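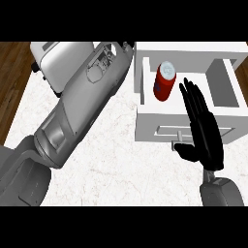
Bridex B2 two-arm set with five-finger hand, simulation and hardware package

The B2 is a pair of arms for household handling work: shelves, drawers, bottles, small doors. The set is delivered with the simulation model, so you can prepare the cell on a computer before the arms are bolted down. Both use the same joint names and the same limits.

What is in the package

Two arms, left and right
One black hand with four fingers and thumb, wrist joint mounted
Control box with 9 m cable
Simulation files: arms, hand, white cabinet with drawer, red bottle, rug and floor
Service kit (grease, hex keys, spare screws for the covers)
Printed manual, English and Turkish

Data

Payload per arm with hand: up to 3 kg
Hand and wrist joint together: 400 g
Spare parts in our list: 117
Supply: 230 V

Setting up the cell

Load the cabinet scene first and leave the bottle on its shelf. Move the hand slowly to the front of the cabinet with the fingers straight and together. The most common mistake of new users is the thumb. When it stands out to the side it takes more room than one expects, and it meets the drawer handle before the fingers have reached anything. Please set the thumb limit in the file hand_limits before you try the first grasp, and copy the same value to the control box.

The other arm must have its own parking position. If you don't give one, it stays where the last program ended, and this may be in the way of the drawer. Check the distance between both arms with the drawer fully open also, not only closed.

In the real cell the base plates must be level. Tighten the bolts crosswise, switch on, and let both arms run the slow warm-up program once before you set the zero points.

Care

Every 297 working hours: open the forearm cover, wipe the old grease from the gears and put new, a thin layer is enough. Look at the cables where they bend. A cable with a shiny place should be changed soon. The wrist joint of the hand needs no grease, please do not put any.

After each change of a cable or a gear, repeat the zero point procedure (manual, chapter 6). The simulation file doesn't need to be changed for this.

Repair and spare parts

Repairs are done in our workshop at Baren. Send the arm in its original case and without the hand. For hands, write first to Yvonne Stockdale, she will tell you if a finger can be changed at your place. Questions on the simulation files go to Sheila Dobson.

Also fits: Kocabaş floor stand, Stukov wall plate (long bolts needed, ordered separately).

Delivery of new sets again from September.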